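Section 4. Cleaning the Table Top

Fuvdale round tables, 43 and 66 inch

Clean the top at the end of each day of use and right after any spill. Let the adhesive on the edge band set overnight before the first cleaning.

You will need:
A trigger spray bottle of mild surface cleaner
One soft cloth, folded or bunched
A second cloth for drying

1. Clear the top. Lift items off and do not drag them.

2. Brush crumbs and grit toward the nearest edge with a dry cloth.

3. Stand the bottle upright on the table and turn the nozzle to SPRAY. Do not use the STREAM setting.

4. Hold the bottle a hand's length above the surface and spray lightly. Two pulls of the trigger will cover one quarter of the top.

5. Wipe from the center out to the edge in straight, overlapping passes. Turn the cloth when it looks dirty.

6. Wipe the curved edge last, following it all the way around.

7. Dry with the second cloth.

Note: On light grey tops, cleaner left to dry can show as a dull ring. Wipe the ring with plain water and dry it again.

CAUTION: Do not use bleach, acetone, or scouring powder. Do not spray toward a laptop, power strip, or wall outlet.

CAUTION: Never mix two cleaners in one bottle. Keep the original label on the bottle.

Stains that remain after two cleanings are covered in Section 5. For replacement edge band, order part 571 (43 inch) or part 501 (66 inch).

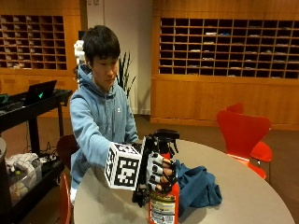 Store the bottle upright with the nozzle turned to OFF, and hang both cloths to dry before putting them away.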